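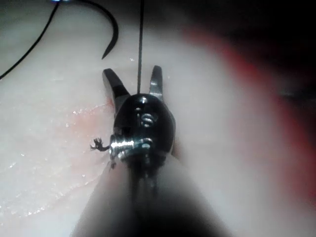

I've been on the suturing set since February, and I'm finally at the point where I can say what the work is. My job at Pukura is to sit at the console and close small cuts in tissue pads, over and over, so that a model can learn to do it from the recordings. As of last night we have 1,886 episodes logged. The target is 3,000.

An episode is one stitch. Pick up the needle, drive it through both sides, pull the thread, tie, let go. We used to record whole closures, but they ran long and the model trained on them kept losing track of which stitch it was on. Single stitches are easier to label and easier to throw out when something goes wrong in the middle.

Each session is 40 episodes, and I do one in the morning and sometimes a second after lunch. The console is a Hamdan, which has a stiff left pedal you get used to. Dritar handles the recording and keeps the wrist cameras in step with the arm positions – when those drift apart the whole session is useless, and we lost two that way in March.

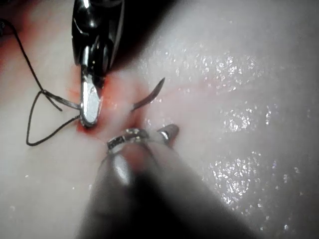 Do you keep the episodes where the needle slips?

We keep most of them, provided the operator recovers. A dropped needle that gets picked up again and finished is tagged "recovery" and goes in with the rest. If I have to stop and reset by hand, it goes in a separate folder and isn't used for training.

The first model only saw clean runs. It did fine until the needle turned in the jaws, and then it just kept going through the motions with the point facing the wrong way. After we added some 900 recovery episodes it started regrasping. It's still slow at it.
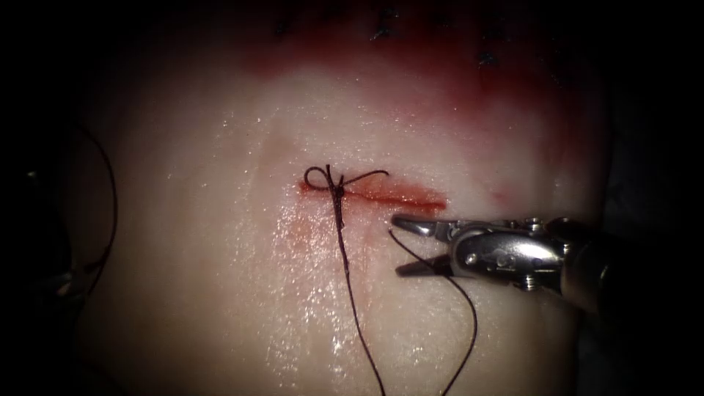 Knots are where I spend most of my labeling time. I have to mark when the throw starts, when it tightens and when the jaws let go, and the wrist views are often no help with the last one. The fixed camera is better for that. With the jaws open and pointing at a tied knot, loops up and the tail hanging straight down the pad, I can put the end marker in without stepping back and forth through the other views. Sirnard, our labeling tool, lets me put all the views side by side, but it forgets the layout every time I close it.

Next up is left-handed driving, which I'm bad at. I've asked for a few practice sessions that don't get saved.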